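Is the Skevitmont simulation pack worth paying for if I only do packing tasks?

Posted by Driss Badawi, 5 December 2022

Hi all, hoping someone who has used this can talk me into it or out of it. I do the automation side for Abou Zeid, a small outfit that ships pottery and other breakable stuff in hard cases. We want an arm to put vases into a divided case and take them back out again, and before my boss signs off on a real arm he wants to see the thing work on a screen. Fair enough!

The Skevitmont pack is $287 for a single seat. You get the arm, a gripper, a table, some rooms and a bunch of objects, and you write your own moves on top. There's a trial that runs 34 days and I'm well into it. So far I've spent most of my evenings on the approach, meaning getting the arm to come straight down over the closed case without the wrist doing something dumb on the way.
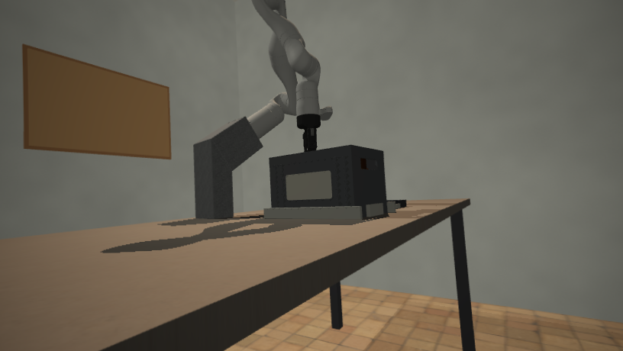

I finally got that to behave by raising my start point and slowing the last stretch way down. What I can't tell is whether the contact part is any good. When the fingers touch a lid or the neck of a vase, can I trust what I'm seeing? I don't want to pay up, show my boss a lovely demo and then crack real pots in May when the hardware is supposed to show up. Also, has anybody gotten their own case dimensions into it? Ours has dividers and the spacing matters a lot.

Computer is nothing fancy, if that makes a difference.

Ismail Helmy

I bought it last spring for a job a lot like yours (glass jars in crates, so same headaches), and I'd buy it again, but with some grumbling.

Good stuff first. The motion side is solid. If the planner says your arm can reach a spot without folding up on itself, I've found the real one can too, and the joint limits matched ours once I typed in the right numbers. Grabbing things from above is easy to set up. The lighting is decent too, with real looking shadows, which helped me because we were also testing where to put an overhead camera and I wanted to know what the arm would block.

Contact is where I grumble. The default friction is way too friendly. Things stick to the fingers like they've been glued, and you'll think you're a genius. Go into the material settings and knock the grip value down until stuff starts slipping, then build your moves around that. I ran 300 pick attempts overnight at the default setting and felt great about it, then did the same batch with lower friction and had to rethink my whole grasp. Much better to find that out on a screen.

For the vases I'd worry less about the lid and more about the finger clearance once you're down inside the case. Look at it from over the gripper and you'll see what I mean, there isn't much room to open up next to a divider, and a vase on its side needs a different approach than one you can grab by the neck.

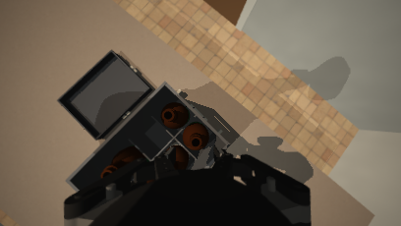

Gripper over the open case, vases and dividers inside.

Yes, you can bring in your own case. Export it as a mesh, and make the collision shape by hand out of plain flat boxes, one for each wall and each divider. Don't let it auto generate! The auto one filled in my compartments like they were solid, and I lost a whole weekend wondering why the jars were floating on top. Once you've got that sorted, save it as a template so you can change the spacing later.

One more thing, the license is tied to the machine. If you're planning to swap computers, do that before you buy.

Brostside

I went with Molby instead, cheaper at $80 and the support people write back fast. It doesn't do dividers very well though so maybe no help to you. Does the Skevitmont trial let you save your work? Mine wouldn't export anything and I gave up on it.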